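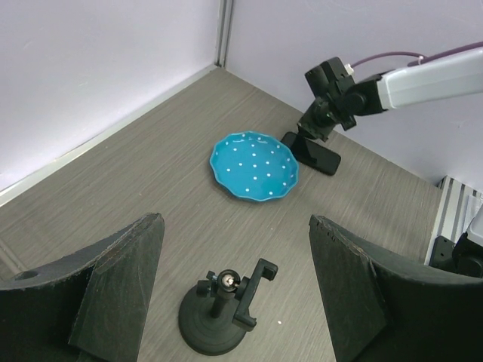 Small Kitchen, Shared Table
Project report, Home and Product Studies
Group members: Kaisu Mäkelä, Paavo Kiiskinen, Yasuo Nomura
Supervisor: Raili Leinonen
9 February 2020

1. Background

Our project looked at how one table can be used both for drying dishes and for following a recipe on a phone. Many students in the Valtonen flats have a kitchen with a single work surface. We wanted to find a layout where a dish rack and a phone stand can share it without getting in each other's way.

2. Items

We used a wire dish rack, some patterned plates, a striped mug, a blue plate with white dots and a wavy rim, and a phone stand with a round weighted base and a spring clamp. Our budget was 300 euros and most of it was left over. Kaisu brought the plates from home.

3. Layout
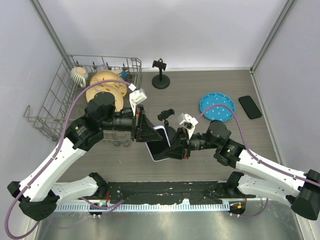
We settled on keeping the rack at the back left and the phone stand further to the right. Plates go upright against the tines, one behind the other. Mugs can lie on their side if there is room next to the plates. The handles of the rack need some space, so it should not be pushed right up to a wall.

The stand was harder to place. Too near the rack, the phone gets splashed when plates are put in. Too near the front, it takes up the space needed for chopping. The weighted base helps, but the ball joint has to be tightened before the phone is clamped or the clamp sinks slowly.

4. Feedback

We asked 13 residents to try the layout for a week in their own kitchens. Most kept the rack where we suggested. Several moved the stand to the left of the rack, mainly those who are left-handed. Lauri Turunen said he would prefer a stand that fixes to the shelf.

5. Further work

Paavo would like to repeat the trial in July with a smaller rack. We did not test tablets.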